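Grendport Perimeter Route: Stop Fault Gallery

Posted August 4, 2023 by Hedvig Nygård

The Molham cart has been running the perimeter route at Grendport since February. It carries sample boxes between the Molasden gate and the Halvorsen building, and until this summer the fault log was short. Then it began making hard stops on the tree-lined stretch, with nothing ahead of it that any of us could find. On the worst run it stopped 41 times. Sølve Nyberg was walking behind it and had to step onto the grass when it braked and then rolled back 3 feet before the parking brake took hold.

The stops are a nuisance. The rollback is a safety matter, and it is the reason the cart is off the route for now. The pictures on this page are from the stretch where we have had the trouble. Click either one for the larger version.

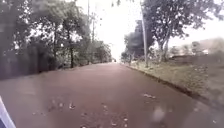 View ahead along the route, with the curb and utility pole on the right. Leaves and twigs on the damp pavement.

Our first guess was the wheel encoders. Åsmund Boström swapped both and the stops went on as before. He then went through the obstacle log and found that most of the stops were tagged "low object, near field," which means the cart believed something small was lying on the ground right in front of it. The low sensor had been set more sensitive after a software update, and the old setting had not been copied over. Leaf litter is the likely trigger, but we have not proved it. Märta Boström wants a run on swept pavement before anyone calls it settled, and she is right to ask.
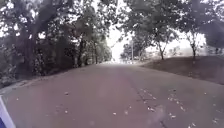
Under the trees, grass bank to the right. Fallen leaves on the asphalt and a seam running along the road.

The rollback is a separate fault. After a hard stop the controller released the drive motor before the parking brake was fully on. On flat ground this would hardly show. Hjørdis Moen repeated it on the ramp behind the shop with 100 pounds of sandbags on the deck, and got it 2 times in one morning. The brake now has to report closed before the motor lets go. The new timing has been tested on the ramp only.

Until further notice:

Do not walk directly behind the cart, including when it is being driven by hand.

Keep the remote stop with you and not in the box on the cart.

Write down every unplanned stop with the time and the nearest pole number. "Stopped again" does not help Åsmund.

Sample boxes go by van. Ask at the Halvorsen desk for the pickup times.

Back to all galleries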